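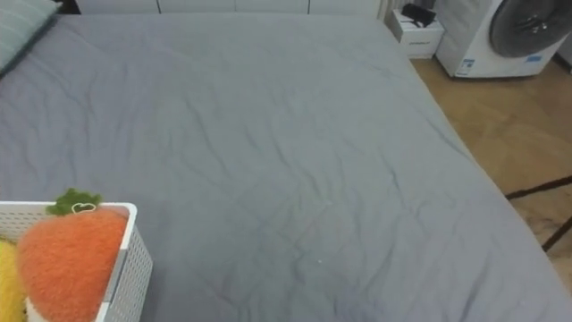
Prumdale College – Department of Textile Studies

Household Textiles, Handout 4: Bed linen – fibre, weave and care

Read this before the second workshop. Bring the swatch card you were given in September.

Fibre
Most sheets sold today are cotton, polyester or a blend of the two. Linen costs more and takes longer to soften. Cotton takes up moisture well, dries slowly and creases easily. Polyester dries quickly and holds its shape, but takes up very little moisture. A blend sits between the two, and the label must give the share of each fibre by weight.

Weave
Plain weave passes each weft thread over one warp thread and under the next. Percale is a close plain weave with a matt face. Sateen floats the yarn over several threads before tying it down, so the face is smoother and has more shine, but the floats snag and wear sooner. Swatches 1 to 3 on your card are percale and swatch 4 is sateen. Look at them under the glass and draw one repeat of each.

Thread count
This is the number of warp and weft threads in one square inch, added together. Swatch 2 comes to 197. Some sellers count every ply of a twisted yarn as a separate thread, and a sheet counted in this way may be sold with a figure of up to 2000. Treat high figures with care and handle the cloth if you can.
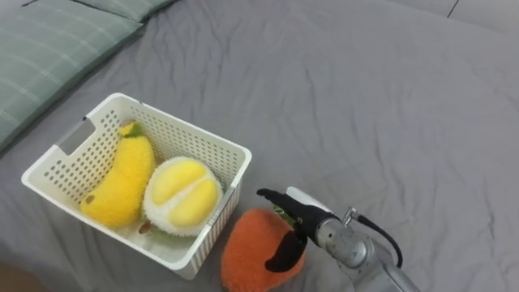
Why does a new cotton sheet often come out of its first wash smaller than it went in?
The yarns are held under tension during weaving and finishing. Water lets them relax and they draw back towards their natural length, mostly along the warp. Cloth that has been pre-shrunk at the mill moves much less.

Colour
Vat dyes hold well in hot washes. Reactive dyes bond with the cotton itself and give a wide range of shades, though the loose dye has to be washed off thoroughly at the mill. Direct dyes are cheap and bleed more. For the rub test, use the dry white cloth first and then the damp one, and grade both against the grey scale.

Care labels
The number in the wash tub is the highest temperature in degrees Celsius. A bar under the tub means a gentler cycle. Dots in the dryer symbol show the heat setting.

For the workshop
Cut one strip from each swatch, mark the warp direction and measure it before and after washing. Enter the results on the Fadby sheet – warp and weft in separate columns. Spare sheets are in the Arholm room.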